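Goser Integration Journal, by Bornance

2 min read

Guided journal for the weeks after a retreat, a long sit, a breathwork weekend, whatever opened things up for you. Undated. Start when you like.

Written by Hanna Ivanyshyn, who has been holding sharing circles at Dillatholm for years and kept seeing people lose the thread by the second week home. Big insight on the Sunday, back to emails, gone. So she started handing out photocopied pages. Then people wanted them bound.

What's in it:

Morning page, one per day. Short. Dream, mood, one word for the body.
Evening page, longer, with a prompt. Some are gentle, a few aren't.
Fear pages at the back, tinted grey so you can find them (or avoid them).
Blank pages for drawing. No lines, thick enough for felt tips.
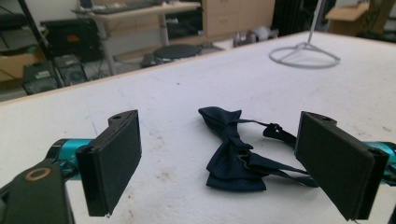
Size and paper

Fits a coat pocket, just. Weighs 515 grams so you will notice it in a handbag. Cream paper, sewn binding, lies flat once you've broken it in a bit. 2 ribbon markers. Cover is the Pavliuk cloth in moss or clay, clay is out of stock till April.

Pencil works best. Fountain pen is ok on the day pages, bleeds a little on the grey ones, we're looking at that for the next printing.

How people use it

No rules realy. Hanna suggests the first three weeks without skipping, then as and when. Put it by the bed, not on the desk. Don't read back until you've filled the first section, your going to want to.

Some people do it alongside therapy and take pages in with them. Good idea. If something heavy came up for you and it isn't settling, please talk to a proper person as well, a journal is only paper.

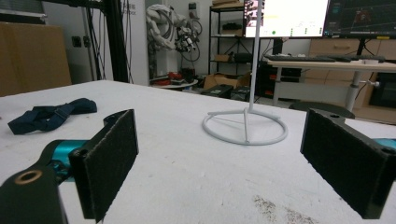 Same goes for sleep. If the dream pages are keeping you up, leave them for a week and just do the evenings.

Ordering

Single copies or a circle pack for groups. Packs come with a sheet of notes for whoever is leading. Posted within 3 working days, plain card envelope. Returns fine if not written in.

Refills: not yet. Lots of you have asked.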